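April 12, 2025

I've been at Skurnement for 6 years, most of that on folding and packing. We do linen for small hotels and a few care homes. In March we were told that the company had signed up with Clurico for a folding machine, and that it would learn from recordings of people handling cloth. Some of us were asked to do the recordings.

You hold a gripper in each hand, squeeze the trigger and do the job with those instead of your fingers. Pick up a cloth, shake it out, lay it flat, fold it. A good session gets through 20 cloths. With my hands I'd do that before the kettle boiled.

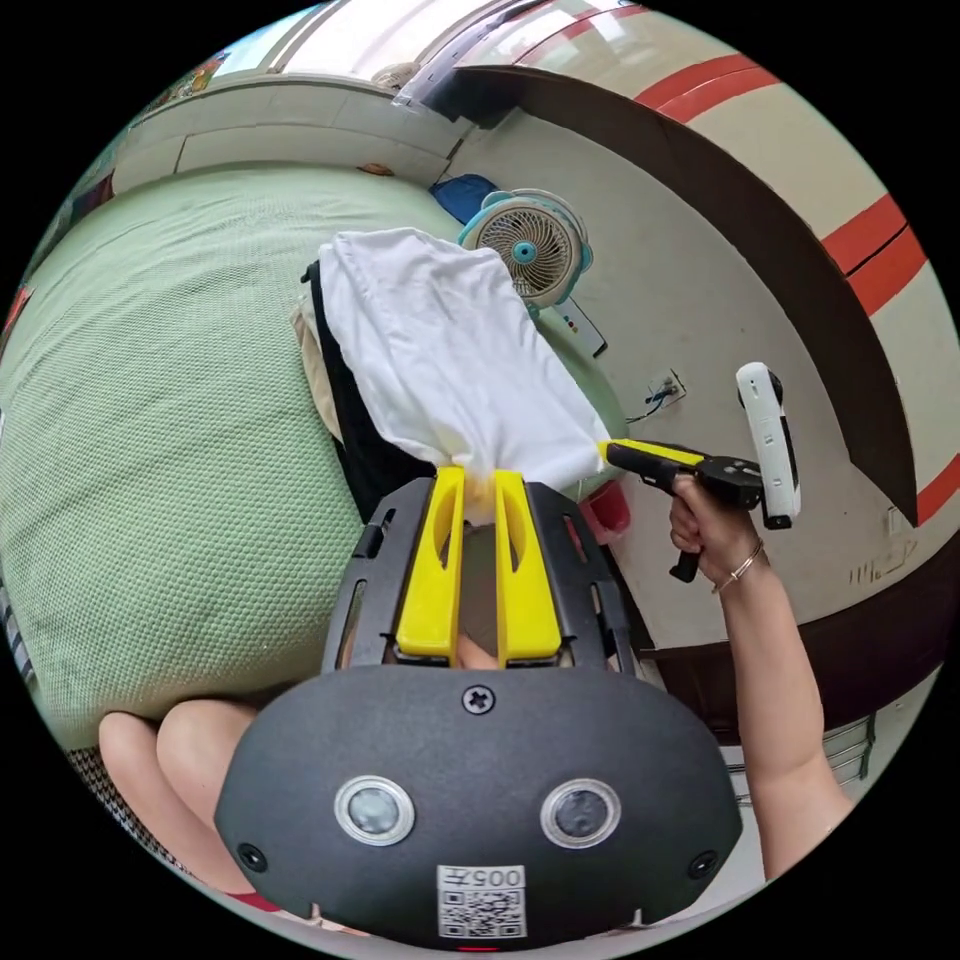 The hardest part is finding a corner. With your fingers you feel the hem and slide along it, and you don't think about it. With the grippers you have to look, and then look again. My wrists ached for the first few days -- the left one more than the right.

Herman Entili has done pillowcases longer than any of us and he said no to the recordings. He wasn't rude about it. He said he'd rather fold them himself while there were some to fold. I said yes because it's paid at the same rate and I could sit down.

The plan, as they put it to us at the Plutitz site, is that the machine takes the flat pieces, 500 a shift to begin with, and we keep the fitted sheets, the repairs and the checking. Three people move to the checking table. I asked if that was three on top of the packing team or three out of it, and I'm still waiting to hear.

Pillai, the other laundry in town, went over to machines first. A woman I used to work with there says the job is quieter now and she misses the talking.

I've got two more weeks of recordings, then back to packing.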